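4. Perception and Grasp Planning Software

4.1 Overview

The software described in this section runs on a single workstation and is divided into three processes: a perception process, a planning process, and an execution process that holds the connection to the robot controller. The processes exchange messages through Prutau, a small middleware layer developed in our laboratory. Earlier versions used one process for all three tasks. That design was dropped after repeated cases in which a slow segmentation call delayed the handling of a stop request from the operator.

Each pick cycle begins with a depth and color capture of the bin while the arm is at its home pose. The perception process, named Kalau, returns a set of object masks with a confidence value for each. Masks with fewer than 3,000 depth points are passed on but marked as partial. The planner may choose a partial mask only when no complete mask is left in the list.

4.2 Bin scene and object set

Household objects of mixed shape and surface were placed in a rectangular metal bin without any fixed arrangement. The set was chosen to cause difficulty for depth sensing and for the grasp sampler. Open bowls may lie upright or tipped on their sides, so a rim that can be pinched from above in one trial may face sideways in the next. Clear containers return few valid depth points, and reflections on their surface can split one object into several masks. Figure 4 shows the gripper working close to the bin floor. The transparent container rests with its rim in the opening of the tilted green bowl, and a grasp planned on either object must take the other into account.

The bin itself adds a further source of error. Its floor is scuffed and reflects light unevenly, and background subtraction with a plane model left false regions in the bright areas. Kalau therefore fits the floor and the four walls once per session and stores the residual at each pixel. A region is kept only if its height above the stored surface exceeds 12 millimeters. Flat objects can be lost under this rule, and none were included in the set.

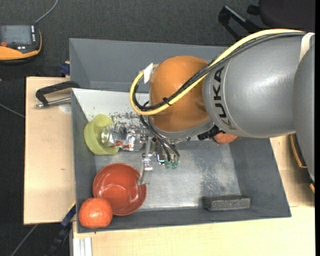

Figure 4. KUKA arm with the gripper lowered into the bin. Bowls, a transparent container, round orange objects, and a dark block are present.

4.3 Grasp sampling and collision checking

For each mask, the sampler proposes up to 60 grasp candidates. Candidates are drawn first from the upper rim of the object, where one can be found, and then from opposing surface pairs. Each candidate is scored by the Haslinger module, which combines the angle between the surface normals, the distance to the center of the mask, and the clearance to neighboring objects. The weights were set by hand on a separate group of scenes and were not changed during the trials reported in Section 5.

Collision checking uses a simplified model of the gripper and the last arm segment. The cables and air hoses cannot be modeled as rigid parts, and they are covered by an enlarged cylinder around the wrist. This choice is conservative. It removes some valid grasps near the bin walls, mainly those that require the wrist to turn toward the nearest corner. A deformable model was considered, but the time needed for each check was too long for the cycle.

4.4 Execution and recovery

The best candidate that passes the collision check is sent to the execution process as a short list of waypoints. Speed is reduced when the fingertips are within 20 millimeters of the predicted contact height. If the measured force exceeds the limit before the final waypoint is reached, the arm retreats along the same path and the mask is placed at the end of the list.

All messages, masks, and joint positions are written to a log by Akar, a recording tool written by Ryan Whiteley. Logs can be replayed without the robot, and the planner can be run again on stored masks with different settings. Replay was used to find a fault in the transform between the camera and the robot base, in which a stale calibration file was loaded after a restart. The file is now checked against the session identifier before any motion is allowed.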